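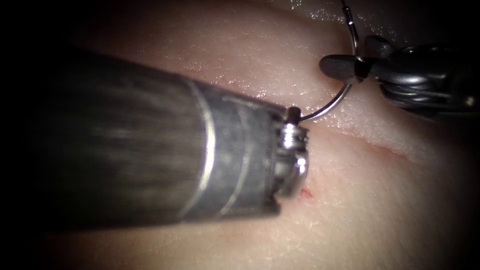

The Salgado rules are a set of good-practice guidelines for recording and scoring robotic suturing on tissue pads and other practice material. They were drafted by Mirjam Ruchti and Chibuzor Odukoya and first circulated in March as a seven-page text. They have no legal force. Supporters call them a standard, although no standards body has adopted them, and the name seems to have stuck mainly through repetition.

Background

Before the rules, training groups scored suturing however they liked. Some timed the whole closure, some only the stitch. Ruchti argued that scores from different rooms could not be compared, a complaint few disputed. Whether a shared score sheet fixes the problem is less clear.

Content

The text has five sections: needle handling, thread handling, tissue contact, instrument visibility and reporting.

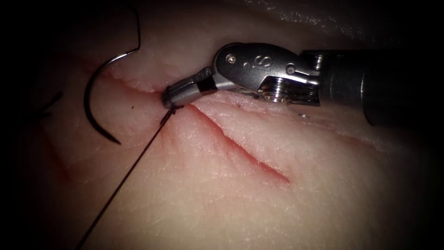
Needle handling takes up the longest section and draws the most criticism. The rules ask the operator to hold the needle by its body, never by the point, and to let go of it before pulling thread through. They say far less about what the jaws may do next. A driver can grip the suture with its jaw tips pressed down right over the line of the incision, the needle standing free to one side, and the text does not say if this is a fault. Odukoya has said it should be left to the scorer. Critics reply that leaving things to the scorer was the original problem.

Thread handling is covered in a single page. Loops are allowed, tails are to be kept short, and "short" is not defined.
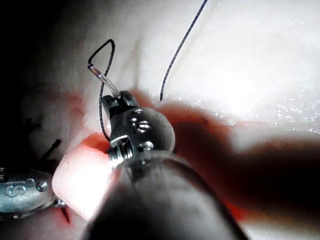

The tissue contact section suffers from the same looseness. It bans "unneeded force" but gives no limit and no way to measure one. Trilliston, which sells scoring software built on the rules, uses its own threshold and has not published it. A user therefore cannot tell whether a failed score reflects the guideline or the vendor.

Evidence

The main support comes from a review by Omolara Isah and Temitope Isah, who scored 429 closures out of a pool of 2208. Agreement between scorers improved. The review did not explain how the 429 were picked, and both authors had helped train the scorers. A repeat at Matance was announced, but no results have appeared.

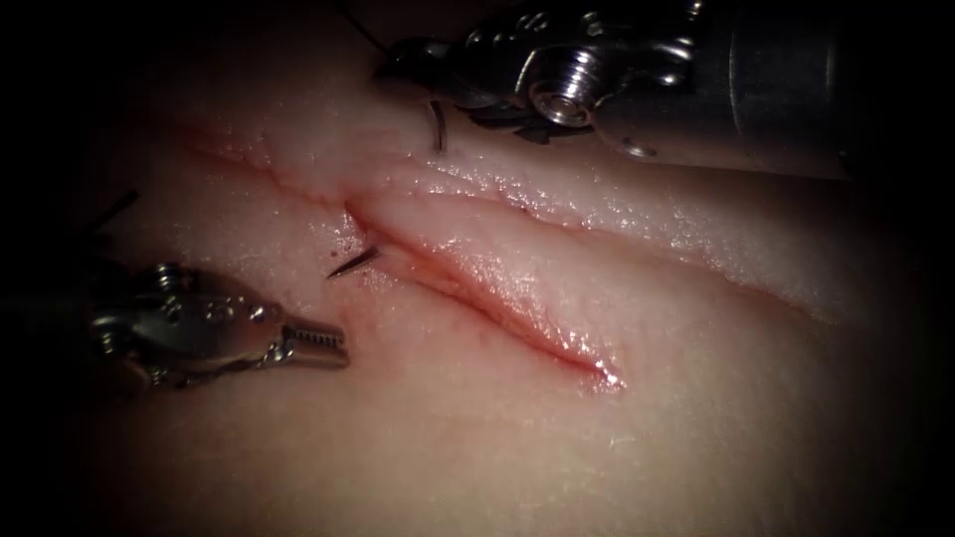 Two instruments at an open incision, with the needle point emerging beside it.

Reception

Tobiloba Effiong, an early critic, wrote that the rules "describe tidy video" and say little about sound closure. The Bidimar training group uses only the reporting section, which requires that discarded attempts be listed. Even skeptics tend to regard that part as useful. A revised text has been promised, with no date given.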